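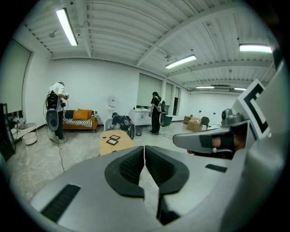
6 min read

The Blanket

In the second week they gave me the sofa.

Every person in the club had a station. Wen had the table, where she moved things from one side to the other and back. Tomas had the white chair, and he had to bend very low for it, so in the evenings he lay on the floor of the bus stop and complained. I had the orange sofa with its one orange cushion and the striped blanket. My task was to pick up the blanket with two grippers, fold it, put it on the seat, and then pull it apart and begin again.

"It is the best station," Áine Cronin told me. "It is the only one where you can sit down when you are finished."

"When am I finished?"

She looked at the board. "At 200," she said.

Áine was the president of the club, and she was also the only one who had been at Cirkum the year before. Cirkum is the competition. It is held every June, and for this reason nobody in our department takes holidays in that month, and the professors know not to ask for anything. The year before, our robot had stood in front of the judges and closed its fingers on the air beside a towel for the whole of its time. Áine did not like to speak about it. The robot had been called Wiven. The new one was called Luvine, and it had the same arms.

I should explain that I had joined the club for my English. In my first months in this country I spoke mostly to the woman in the laundry room, and she was a person of few words. My cousin said that a club is where people are forced to talk to you. I chose robotics because the meeting room, in the McAlister building, was warm and on my way home.

But there is not much talking when you wear the pack. It sits on your back and pulls at the shoulders, and the cable goes behind you like a tail, and you must think about it each time you turn. In the hands you have the grippers. You see the blanket with your own eyes, but you may touch it only with two black rubber fingers on each side, and all the knowledge that is in your real fingers must stay quiet inside the gloves. In my first hour I dropped the blanket so many times that Wen stopped looking over.

"Slower," Áine said. "Luvine will learn from you. If you are nervous, she will be nervous."

"Can it be nervous?"

"She can shake," said Áine.

So I went slower. I found the corner, closed the left hand and waited. I found the other corner, closed the right and waited. Then I lifted both arms, walked the corners together like two people who meet in a corridor, and laid the thing down. After each fold I said the word "done" loudly, because the recording had to be marked, and Áine at her laptop answered "yes." This was our conversation for many evenings. Done. Yes. Done. Yes.

My grandmother had taught me to fold. She had a linen cupboard which was the pride of her life, and when I was small I stood at one end of the sheet and she stood at the other, and we came together and went apart again over the kitchen floor. She was strict. She did not allow the corner to hang even by a finger's width. She also had a habit that I never saw in another person. Before she put the sheet away, she passed her hand over the top of it, one time, from left to right. The sheet was already flat and this hand changed nothing.

I did not know that I had the same habit until Áine told me.

It was late on a weekday, and Tomas had gone for bread. She called me to the laptop and asked me to look at something. On the screen were my folds, one after the other, seen from my own wrists. The blanket came up, went over and came down. And then, each time, the right gripper closed its fingers and went over the top of the stripes, from the left to the right, before my voice said "done."

"What is that?" she asked.

I felt my face become hot. "It is nothing. I can stop it."

"How many have you made?"

I looked at the board. "80."

"And it is in all of them?"

We watched more. It was in all of them.

Áine put her chin on her hands. I could see that she was calculating. The extra movement cost some seconds, and at Cirkum the seconds are points. She could throw away my folds, and I would have to make them again. Or she could cut the end of every recording by hand, a work of many nights, and I knew that she would do it herself and not ask anyone.

"I will do them again," I said. "It is my mistake."

"Who taught you it?"

So I told her. I did not have all the words. I did not know how to say the cupboard in English, it has a special name, and I made its shape with my arms while I was still wearing the pack, and hit the wall with the gripper. She didn't laugh. She asked what my grandmother kept in there besides the sheets, and I said soap, and letters, and a clock which did not go. It was the longest thing I had said to anybody since I arrived. When Tomas came in with the bread we were still talking, and he ate most of it beside us without understanding what the subject was.

The next evening my 80 folds were still on the board.

"Are they good?" I asked.

"They are consistent," said Áine. "Go on."

By the spring we had 1,866 recordings from all the stations together, and Wen wrote the number on the board in green and drew a box around it. Then came the part I understood less, when the computers worked and we waited and ate. One night in April Áine sent a message to everyone. It said only: come.

Luvine was standing in front of the sofa. She has no face, only a post and two arms, and somebody had tied a scarf on the post. The blanket was in a heap. Áine pressed the key.

For a moment there was nothing, and I saw that Áine was holding the edge of her sleeve. Then the left arm went down and found a corner, not very well, and it let go and found it better. The right arm took the other. They lifted. They came together a bit crooked, and Tomas said a word in his own language. The blanket went down onto the seat in a shape that my grandmother would have pulled apart immediately, and she would have said: again.

"She did it," Wen said. "She did it!"

"Wait," said Áine.

The right arm came up from the seat. It closed its two fingers. It went over the stripes, from the left to the right, quite slowly, and with the same small turn at the end that is in my wrist and was in hers. Then it went back to its place and was still.

Tomas asked why it did that, and if it was an error. Áine said no and wrote something down.

At Cirkum we came fourth. One of the judges, an older man with a pen behind his ear, asked us about the last movement, and Áine said that it was in the data. He wrote this on his paper. We lost 4 points for time, and with those points we would have been third, and on the train home Tomas mentioned it until Wen gave him her headphones.

I telephoned my grandmother from the station. It was late for her, but she was awake. I tried to explain what the robot had done and I could not do it well, although this time I had all the words, because they were my own.

"A machine folded a blanket," she said.

"Yes."

"Were the corners straight?"

I said that they were not straight.

"Then show it again," she said, and she asked if I was eating.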